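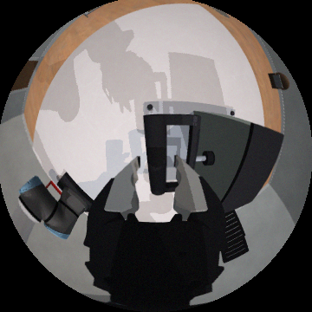
Wrist view in the simulator, gripper in front of the handle.

April went mostly to teleoperation. I have been driving the simulated arm by remote control and recording each run so a policy can learn from it later. The task is to bring the open fingers up to a black handle, close on it and pull.

I do all of it from the wrist view. I tried a second, wider view on another monitor and kept looking at the wrong one, so I turned it off. The fisheye bends the table rim into a curve, and it took me a couple of evenings to stop steering along the bend. Shadows helped more than I expected. Depth is hard to judge on a flat screen, and the shadow between the fingers is often my best clue to how far off the table I am.

The set stands at 1,660 runs. Costel Kneževič did a good share of those, and his look different from mine. He goes in fast and corrects at the end. I line up early and creep forward. Mateja thinks the mix is good for training. I'm less sure, and I want to train on his and mine separately before I decide.

What I changed this month:

Runs now start from 7 arm poses. Before that it was 2, and the policy fell apart anywhere else.

I cut the pauses. If I stop to think for a second, the policy learns to stop there too, and sometimes it never starts again.

Failed grasps stay in if I recover from them. The rest get deleted the same night.

My limit is 19 minutes at a stretch. After that my thumb gets sloppy and the approach drifts to the right, toward the knob.

Next is the release. I let go too early in a lot of the older runs and will probably have to redo them.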